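The Eight Weeks at Holleteo

The residency at Holleteo ran for eight weeks over January and into the new year's first heat. It came with a room, a key and a small fee, and at the end of it the artist was expected to show something in the front gallery.

She had been given the fee and the key. The work was still in the post.
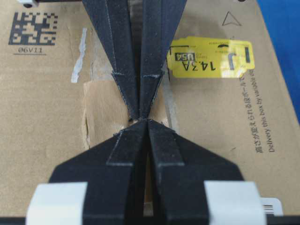
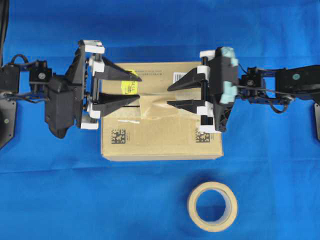 The gallery was a former bank, and its vault had been turned into a storeroom with good shelves and bad air. She spent her first mornings there, reading the labels on what other residents had left behind. Most of it was cardboard. A box taped down its middle seam, with a little yellow sticker near one corner of the top, could have held a sculpture or a kettle, and the inventory didn't say. The inventory was a single typed page, signed Grīnberga, and it stopped at item 70.

She wrote to Kadance, the group that paid for the program, and asked if she could use the boxes. The reply took 22 days. It said the boxes belonged to the artists and the shelves belonged to the gallery, and that she was welcome to the shelves.

So she used the shelves. She carried them out one at a time and stood them in the front room facing the wall. Her own crate arrived from Fevalora in the sixth week, water-stained along the base, and inside were the 100 plaster tiles she had cast over the winter. Eight were whole. She laid the rest on the floor as they came out, in their pieces, and swept the dust into a line against the skirting board.

The woman from the front desk came in to look. She walked the length of the room and back again.

"Is it finished?" she asked.

"I don't know yet."

"Only the cleaner comes tonight."

She thought about that. Then she found a sheet of paper and wrote PLEASE LEAVE on it in large letters, and taped it to the door. When she read it back from the hallway it seemed to say something else, but the tape had already taken hold of the paint.

On opening night people stopped at the sign, read it, and stood outside on the footpath with their drinks. It was still warm. She watched them through the old teller's window for a while - they seemed happy enough - and then went out the back way and joined them.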